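September 11, 2018 - pre-show walkround, Skarncombe hall, Bedell tour date. Stage, PA, power, front of house, bar and catering. Done between load-in and soundcheck so some bits are short.

Key: OK / FIX (before doors) / WATCH (ok tonight, sort before next gig)

## Stage

- [x] Deck sections locked, legs level - OK
- [x] Drum riser brakes on - OK. One brake stiff, needs a boot
- [ ] Front edge white tape - FIX. Worn off stage left, right where the singer stands
- [x] Steps, stage right, handrail tight - OK
- [ ] Steps, stage left - FIX. Handrail wobbles. Two bolts missing at the bottom. Spares in the blue tin, or were in February
- [x] Backdrop fire cert seen - OK, copy in folder
- [x] Wings clear - OK now. Keyboard cases were stacked across the exit, moved to the dock

Comment: support act want their merch banner on stage. Fine if it's weighted. The one they brought isnt.

## PA and flown kit

- [x] Main hangs, secondary safeties fitted - OK both sides
- [x] Motor controller, local isolator works - OK
- [ ] Sub stack stage left - WATCH. Strapped, but the strap is frayed near the ratchet. Swap it after tonight
- [x] Monitors, no sharp corners in walkways - OK
- [x] Limiter set and locked - OK
- [x] Ear plugs at both bars and the desk - OK, new box opened

Comment: Oyewole supplied the PA again. Inspection sheets came with it this time, all in date. Serials match apart from one amp rack, they're sending the right page over.

## Power

- [x] Distro RCDs tested with button, all trip - OK
- [ ] Cable ramp, desk to stage - FIX. Gap of a foot or so by the pillar. Somebody will go over in the dark
- [x] Backline PAT labels - OK
- [ ] Bass amp - FIX. No label, plug has a crack in it. Not going on until it's rewired. Band told, not happy, have offered the house amp
- [x] Desk power on own circuit - OK
- [x] No daisy-chained extensions - OK after I took one apart behind the merch table

## Lighting and haze

- [x] Safety bonds on every lantern - OK, checked from the ladder
- [ ] Strobe notice on doors - FIX. Old one says last years dates
- [x] Hazer fluid topped up, tray under it - OK
- [x] Detector isolation agreed, zone 4 only - OK. Must go back on after the last number, write the time in the book
- [x] House lights override from desk - OK, tested from full dark

## Bar and catering

- [x] Extinguishers, in date and on hooks - OK
- [x] Fire blanket in kitchen - OK
- [x] Fridge temps logged - OK
- [ ] Floor by ice machine - FIX. Wet again. Mat and sign down, but it needs a plumber
- [x] Glass policy, plastics from doors - OK
- [ ] Allergen sheet for the crew meal - FIX. Not up yet, caterer is printing it

Keep food prep on the worktop side and cases off it. Same rule as always and it gets ignored every tour.

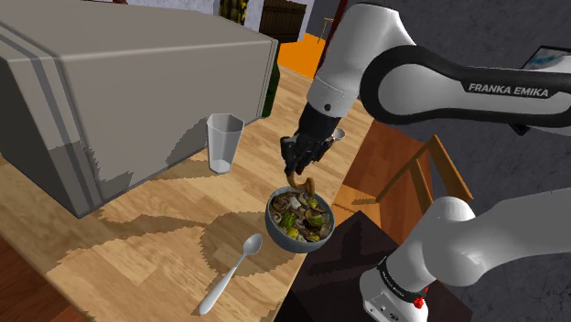

*Food bowl on the worktop, Franka Emika arm over it*

Hot water in dressing room 2 is scalding. WATCH - sign up over the tap, valve on order from Flinivholm, no date for it.

## Front of house

- [x] Capacity 497 standing, clickers on both doors - OK
- [x] Balcony 108 seated, no standing at the rail - OK. Steward at each end
- [x] Barrier, pit side - OK. Shook it hard, no movement
- [ ] Fire exit by cloakroom - FIX. Opens, but sticks. Needs a shove, not good enough. Plane the bottom edge or get the closer adjusted
- [x] Emergency lights, test run - OK
- [x] First aid room open, kit sealed - OK
- [x] Accesible platform, ramp clear - OK. Companion seats out
- [ ] Radios - WATCH. Battery on the balcony set drops fast. Spare on charge at the box office

Comment: queue goes down the side alley if it rains. Bins need moving before doors, kitchen side too. Tickets are nearly gone and the last Bedell show here had over 400 outside an hour early, so open the side gate at the same time as the front.

## Must be done before doors

- [ ] Edge tape, stage left
- [ ] Handrail bolts
- [ ] Cable ramp gap
- [ ] Bass amp plug, or house amp on
- [ ] Strobe notice
- [ ] Allergen sheet up
- [ ] Ice machine floor - dry, mat straight
- [ ] Cloakroom exit

Exit is the one that stops us opening. If it still sticks after soundcheck, doors are held - tell the box office first, then the tour manager. Everything else can be done with the band on stage running through the set.

Recheck after soundcheck, same sheet, sign at bottom. Old sheets in the folder behind the desk, dont bin them.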